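Trevirlow > Around the house > Galleries > Desk bins

2 min read

Wendell Montoya looks at sorting the rubbish and recycling that builds up on a desk. Most of it is snack wrappers and drink bottles, and the whole job takes 12 minutes on a Thursday.

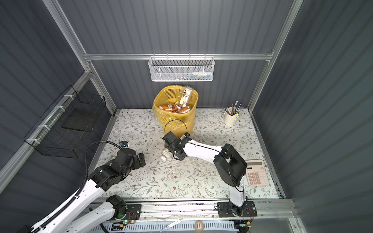 How often should a desk bin be emptied?
Once a week is enough for dry wrappers. Anything with food left in it should go out the same day.

Liners are worth using even in a small bin. I buy them in rolls of 40 from Gwilliam and keep 2 spares in the drawer.
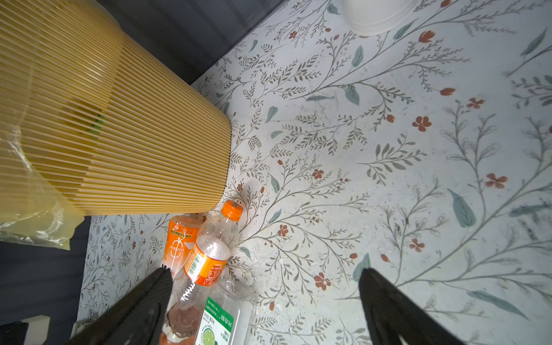
Plastic bins wash up well with dish soap and an old brush, but slatted ones take longer. The yellow bin is ribbed all the way around, so run the brush along the grooves. Pull the bag off the side first and check it for holes – a good one can go back in.

Bottles get their own pile. Drain them in the sink and check your local rules on caps.
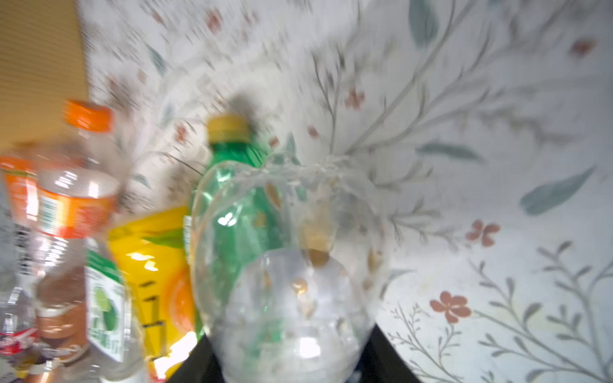 Clear and green bottles, one with a yellow cap and one with an orange cap.

Soft plastics are the part people ask about most. In Kallilon they go in the regular garbage unless you take them to the depot, which is open until noon.

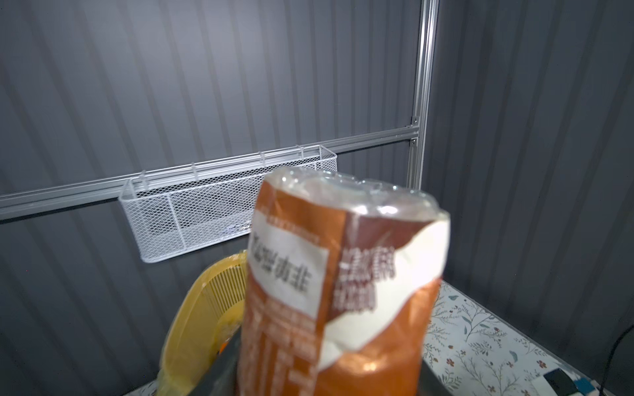

I save mine in a bag behind the door and take it over when it's full. Shake out the crumbs first and fold the larger wrappers flat.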